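Kodov's spring clothing swap returns in April, with doors opening at 3 p.m. in the hall behind the Nirell bakery. Organizer Annick Fleury said 377 pieces changed hands last year, most of them knitwear.

Sweaters should be clean and folded flat – hangers are not accepted. Each visitor may bring up to four items and take home the same number. Buttons and yarn for small repairs will be on sale at the door.

Anything left over goes to the Kwofie thrift store.

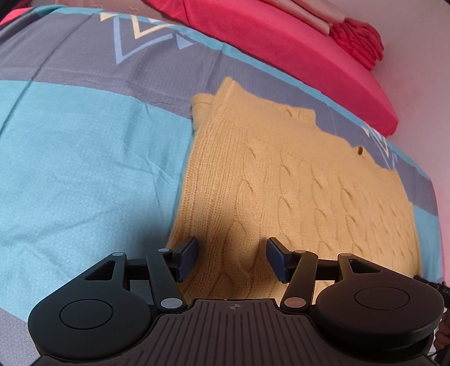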